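Notes on Demonstrating a Sorting Task by Hand

The second month of the tabletop programme has now closed, and I have been asked by several colleagues to set down how the demonstrations are carried out. I do so here in a personal capacity. The formal protocol remains with Corinne Pettigrew, and where my account differs from hers, hers should be followed.

The task is known internally as Clemby. A number of small sweets, fruits and pastries are spread over a soft surface, and the demonstrator transfers them to a plate, one at a time, with a gripper held in the hand. The gripper carries its own camera, and the recording therefore shows the fingers and the objects much as the robot will later see them. A demonstrator works with a gripper in each hand, although a given transfer will normally require only one of the two.

We had previously taught tasks of this kind by remote control, with the operator seated at a console and the arm following at a short delay. That method has its merits, and the Gora bench continues to use it for heavier items. For small, light foods it proved slow. An operator at the console would complete 32 transfers in a morning session and would be visibly tired at the end of it. With the hand-held tools the same person is able to work at something close to an ordinary pace, and the resulting movements are smoother.
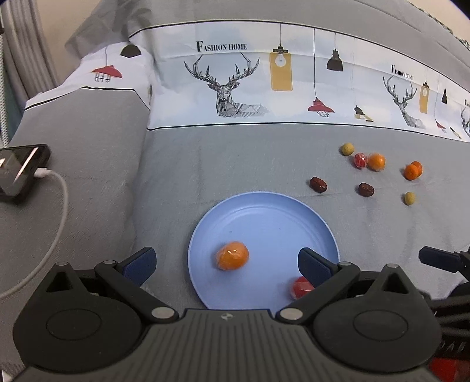
Clemby task: a wrapped orange fruit and a red sweet on the plate, with further items still on the fabric.

The choice of objects was the subject of a good deal of correspondence. Priya Tran had proposed a set of moulded blocks, which would have been easier to replace and to describe in the records. I argued for food. A jujube is wrinkled and small, a pastry ball may be damaged by a careless grip, and a wrapped fruit presents the fingers with a film that can slide over what lies beneath it. Each of these asks the demonstrator for a slightly different closing of the hand, and it is precisely this variation that we wish the robot to acquire. Priya has since accepted the food set, on the condition that it be renewed at the start of each session, and I consider that a fair condition.

The surface was discussed at similar length. Fabric gives way under pressure. A finger pad brought down too firmly will press the cloth, and a round item resting there may roll off before the grip has closed. Our first demonstrators, accustomed to the hard bench at Mbeki, were inclined to approach from directly overhead and to press. They are now instructed to come in at a shallow angle, to stop just short of the cloth, and to let the pads meet the object at its widest part.

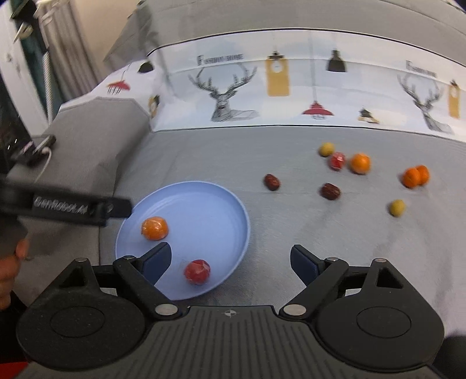

Placing the object has required rather more correction than picking it up. Most people, when handed the tool for the first time, will open the jaws a little above the plate and allow the item to drop. This does no great harm on the day. The difficulty is that a policy trained on such recordings will drop things also, and from a greater height than its teacher did. The present instruction is that the item must touch the plate before the jaws are opened, and that the hand must then withdraw along the line by which it arrived. Recordings in which this is not observed are set aside at review.

A word should be said about hesitation. New demonstrators tend to pause over a group of items lying close together while they decide which to take. The pause is natural, but it is recorded with everything else, and a robot shown many such pauses will learn to wait over a full table for no purpose. Corinne's guidance is to choose the next item while the hand is still returning from the plate. Where two fruits are touching, the outer one is to be taken first.

At the close of July we held 460 accepted recordings. The Geron arm has been trained on the earlier part of that collection, and its handling of the larger fruits is satisfactory. Its handling of the jujubes is not. It approaches them correctly and then closes too early, so that the item is pushed forward along the cloth. I suspect the early recordings, which were made before the instruction on approach was settled, and I have asked that 3 further sessions be given over to the small dark fruits alone.

Colleagues wishing to act as demonstrators should write to Corinne in the first instance. The induction takes 2 hours and is held in the morning. Long sleeves should be fastened at the wrist, and those who are left-handed are asked to say so when they write, as we have too few recordings led from that side.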